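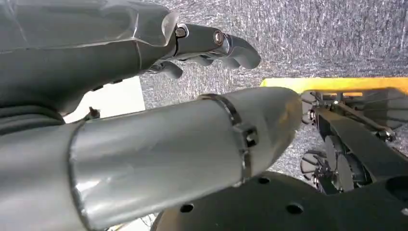 Filed under: Home projects / Floors / Gallery

Well, the floor is finally down! I've been going on about this back room since November, so thank you to everyone who kept asking and didn't roll their eyes (much). I'm hopeless at keeping a gallery page short, so put the kettle on.

The carpet. It's a grey speckle with bits of white and charcoal through it, and I love it far more than I thought I would. I had my heart set on a plain dark grey from Fosby until I brought the sample home and dropped one biscuit on it. Every crumb showed up like a star! The speckle swallows crumbs, thread and dog hair, and probably a fair few pins, so do keep your slippers on if you visit.

The yellow. Yes, I went for it. Bright, bright yellow, in a straight strip against all that grey. My sister thinks it looks like a railway platform and she's said so 13 times now, but it cheers me up every time I walk in with the washing. I'd asked for something "sunny" and Rainer Wiegand, who fitted the lot, held up three colours and waited very patiently while I dithered between this one and a sort of mustard. The mustard was tasteful. I'd have been bored with it by Easter.

What it cost. People always want to know this and then feel rude asking, so: £692 for the carpet and underlay from Harms on the Sindville road, fitting included, and £56 on top for the yellow. I'd put aside £800, which left me enough for a new lampshade – and I haven't found one I like yet, so all suggestions welcome.

The fitting itself. He turned up at eight in the morning and had gone by the middle of the afternoon, and that was with two tea breaks and a long chat about tomatoes. The old lino underneath was a horror (brown, with orange squares, stuck down as if someone had expected a hurricane). I kept one square of it and I'm not sure why. It's in the drawer with the takeaway menus.

Looking after it. So far I'm just hoovering, first one way and then the other, and dabbing at anything that gets spilt with a damp cloth. I bought a bottle of Fleltora carpet cleaner and it's still sitting under the sink with the seal on. If you've used it on a speckled carpet, tell me how you got on before I try it. The yellow only wants a wipe.

Still to do: paint the skirting, rehang the door (it catches a bit now, with the extra thickness), and decide whether the big bookcase goes back in or stays on the landing where we all keep stubbing our toes on it. I rather like the room without it. My husband would like his landing back. I'll add more when the skirting's done – white, I think, unless the mustard talks me round.

Back to top | Contact me | Words and photos copyright of the author, please ask before borrowing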